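We use cookies to make this site work better. Accept | Manage settings

I met Sabine Baumgart at the Vulstead lab on a Sunday, and she had coffee ready before I got my coat off. Her project, Meesuk, teaches an arm to handle small things from 216 human demos. "People hear 3000 and nod," she says. "I say 216 and they ask what's wrong!" 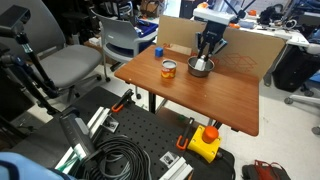 Why so few?

"Because demos are boring to make," she laughs. Her method plans five moves at a time, then looks again and replans.

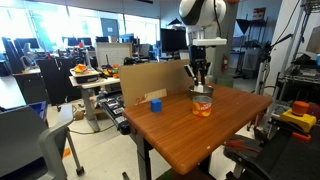
The gripper over the metal bowl at Vulstead.

I asked about failures – she loves those. The team logged 618 trials, and the worst ones all came down to timing.
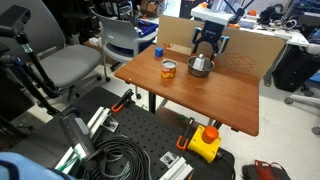
She'd much sooner fix that than add data. "Late is worse than crooked," she told me.

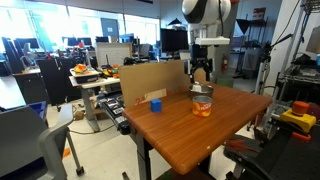
Replanning has a cost, of course, and Sabine wants it running faster by June. She also wants harder layouts. A cube, a can and a bowl on one table sounds easy to me, but she says the bowl's curved sides are plenty of trouble already.

Contact | © 2026 Horkesitz | Back to top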